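Mon 30 December
By the Editorial Board, Nurow Policy Review

Print this page | E-mail this page

The Right to Keep What Works

Every December the same advice returns in the business pages: replace office equipment before the books close, claim the deduction, and start the new year fresh. This board believes the advice is poor, and that public bodies in particular should stop following it. A desktop computer that does its job on the last day of one budget year will do it on the first day of the next.

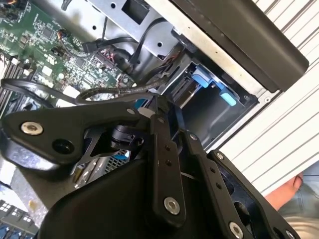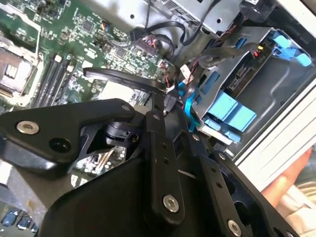
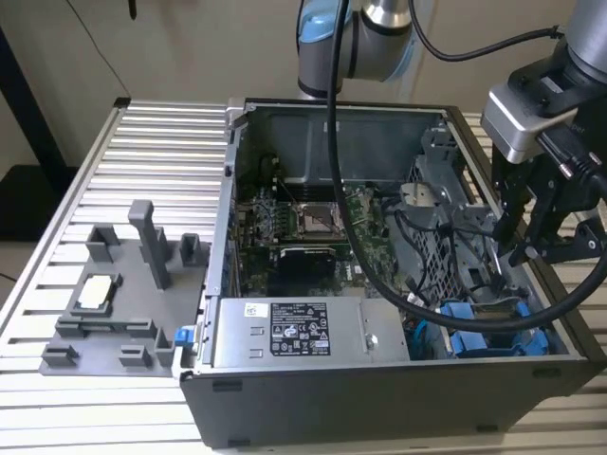
An opened desktop computer.

Should a public office be required to repair a machine before it may buy a new one? It should, wherever the repair costs less than half the price of replacement and the parts can be had within a reasonable time.

The case for such a rule begins with money. The district of Brurnik replaced 2,570 desktop machines under a single contract, on a schedule fixed before any of them had been delivered. The schedule took no account of their condition. Staff who were content with their equipment were told to surrender it, and departments that asked to keep theirs were informed that the contract made no provision for exceptions. The savings promised at signing were calculated on the price of each unit. They did not include the weeks of lost work, the moving of files, the retraining, or the fees charged to cart the old machines away.

Brurnik is not unusual. Purchasing rules in most districts were written to prevent favoritism and waste, and they do a fair job of the first. On the second they have fallen behind. A manager who buys new equipment needs one signature. A manager who wishes to repair the old equipment must often find money in a separate account, obtain quotes from firms that are not on the approved list, and explain in writing why the usual course was not followed. People respond to rules of this sort in a predictable way. They buy.

Suppliers have played their part as well. The board has reviewed the service terms offered by Jiltier, whose equipment is common in schools and clinics across the region. Under those terms, parts are sold only to authorized repair shops, and there are 2 such shops for the entire region. A clinic with a failed power supply must send the whole machine away and may wait six weeks for its return. Few clinics can do without a machine for that long, and so a small fault becomes a full replacement. The manuals that would allow a trained employee to do the work on site are not released to customers at all.

The company's stated concerns are safety and quality. These deserve a fair hearing. Some repairs are dangerous in untrained hands, and a badly repaired machine that holds patient records is a risk to people who had no say in the matter. The proper response to that risk is training and inspection. Restricting the sale of an ordinary fan or drive does little for anyone's safety, and it places the public in the position of renting what it has already paid for.

There is a second objection, which the board takes more seriously. Older machines eventually stop receiving software updates, and a computer that cannot be kept secure should not be on a public network however well its parts are running. We agree. A repair rule must have an end date for each class of equipment, set by security need and published in advance. What we oppose is the practice of setting that date by habit, or by the supplier's sales calendar.

The town of Kołodziej has shown that a modest approach can succeed. Its council amended the purchasing code two years ago so that repair and replacement are paid from the same account and require the same form. No one was ordered to repair anything. Departments were simply allowed to choose, and many chose to keep what they had. The town now employs two technicians and retains a store of used parts from retired machines.

We urge the regional assembly to take up a similar amendment in its next session. It should merge the accounts, open the list of approved repair firms, and make the sale of parts and manuals a condition of any future supply contract. Existing contracts should be allowed to run their course, but none should be renewed on the present terms.

Print this page | E-mail this page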